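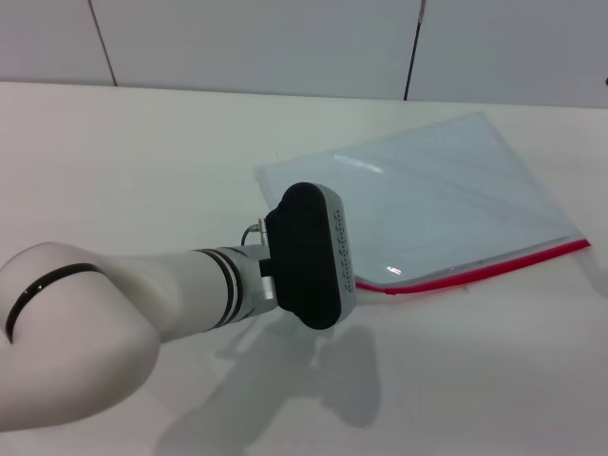
Fig. 4. Clear folder lying flat on the table, ready for Step 1.

Section 4. Clear folders: checking, filling and filing

Applies to: the Plillari paper system, home and small-office set. If you bought only the drawer unit, skip to Section 5.

Before you start

You have probably been told that clear folders will organize your paperwork. They won't. A clear folder holds paper and lets you see the top sheet and the bottom sheet, and everything between those two is as hidden as it would be in a brown envelope. Please keep that in mind when deciding how many sheets go into each one.

The older edition of this guide, written by Teodoro Escobar, recommended one folder for every bill, letter and warranty in the house. We tried it for a year in our own office and ended up with 155 folders, most of them holding a single page. Finding the water bill took longer than it had when the water bill was in a pile. The steps below use far fewer.

You will need:

A table with a clear patch larger than an open newspaper
The folders from the pack (there are 23 in the standard set)
A dry, lint-free cloth
A soft pencil and the paper index slips
Your papers, unsorted is fine

A white or very pale table is best for checking folders. On dark wood, scratches and trapped dust show up nicely, but smudges of ink don't, and ink is what ruins documents.

4.1 Checking a folder

1. Lay one folder flat on the table. It doesn't need to be square to the edge. Let it lie the way it wants to lie, and you will see sooner if a corner lifts.

2. Look across the surface at a low angle. Plastic this shiny will throw back streaks of light from any lamp or window, and people often take these for scratches. Turn the folder a little. A reflection moves or changes shape. A scratch stays where it is on the plastic.

3. Hold the two layers apart at the open side and look for grit or scraps of backing. Tip out anything loose.

4. Wipe the outside with the dry cloth, from the closed side toward the open side.

5. Press each corner down with a fingertip and let go. If a corner springs up by more than the width of a pencil, put the folder under a heavy book overnight. The box says all folders are "pre-flattened." We have opened enough boxes to doubt that.

Note: A faint blue tint in a clear folder is common and does no harm to the papers. It can make white paper look slightly cold, so don't use a tinted folder if you need to judge the color of a print or a photograph.

Caution: Do not use window cleaner, rubbing alcohol or wet wipes on the inside. Moisture trapped between two layers of plastic stays there for days, and inkjet ink will transfer to the folder.

4.2 Sorting the papers

6. Make three piles: papers you must keep, papers you may need this year, and the rest.

7. Go through the "must keep" pile a second time. In our experience it is always too big. An appliance manual you can download is not a must-keep, and neither is a receipt for something you no longer own.

8. Take out every staple and paper clip from what remains. A clip will dent the plastic, and a staple will sooner or later scratch through it.

9. Put the third pile aside for shredding or recycling. Leave it until the end of the job in case you change your mind, but write the date on the top sheet. If it is still there in October, it was never going to be needed.

Anel Mabuza, who tested this section for us, wants it noted that she disagrees with Step 7 and keeps all her manuals. Fine. Use a box for them and leave the folders for papers that need protecting.

4.3 Filling

10. Tap the sheets into an even stack, with the most recent on top.

11. Place the folder flat on the table with the open side facing you. Lift the upper layer with one hand and slide the stack in with the other. Do not stand the folder up and drop the papers in. They will catch on the way down and fold at the corner.

12. Smooth the folder from the closed side outward with the flat of your hand to push out the air.

13. Write an index slip in pencil and slide it in front of the top sheet. Use plain words you would say out loud: "car," "roof," "school." Labels such as "miscellaneous" or "important" are useless, and you will know this the first time you look for something.

Note: The packaging claims a capacity of 41 sheets of ordinary copy paper. You can get that many in. You will then find that the folder bulges, the side seam pulls and the whole thing slides off any stack you put it on. We stop at half that number – fewer if the sheets have been folded.

Caution: Laser-printed pages and photocopies can stick to some clear plastics if they are pressed together in a warm place. If a document matters, put a sheet of blank paper on either side of it. The words "archival" and "document safe" on a pack tell you very little unless the maker also names the plastic.

4.4 Filing

14. Store filled folders upright in the drawer unit, open side up. Stacked flat, they slip against each other, and the one you want is always near the bottom.

15. Put a piece of stiff card behind every few folders. Clear plastic has no backbone, and a half-empty drawer of it will slump.

16. Keep the drawer away from radiators and out of direct sun.

Do you need the Stendine colored tabs? The starter leaflet says they are essential. We filed for months without them and lost nothing, so try pencil slips first and buy tabs only if you find yourself hunting.

4.5 If something goes wrong

Sheets won't slide in: the layers are clinging. Rub the outside briefly with the dry cloth, or slide a sheet of card in first and take it out again.

Folder looks cloudy: wipe it dry and check it against the white table. If the haze is still there, it is fine scratching, and no polish we have tried removes it. Keep that folder for takeout menus.

Folder will not lie flat after a night under a book: give it a second night. After that, return it with the pack. Imelda Mangubat handles exchanges and does not ask for the original box.

Page has stuck to the plastic: do not pull. Copy or photograph it through the folder first, then ease it off slowly from one corner.

Section revised 7/29/25. Continue to Section 5, Drawer unit.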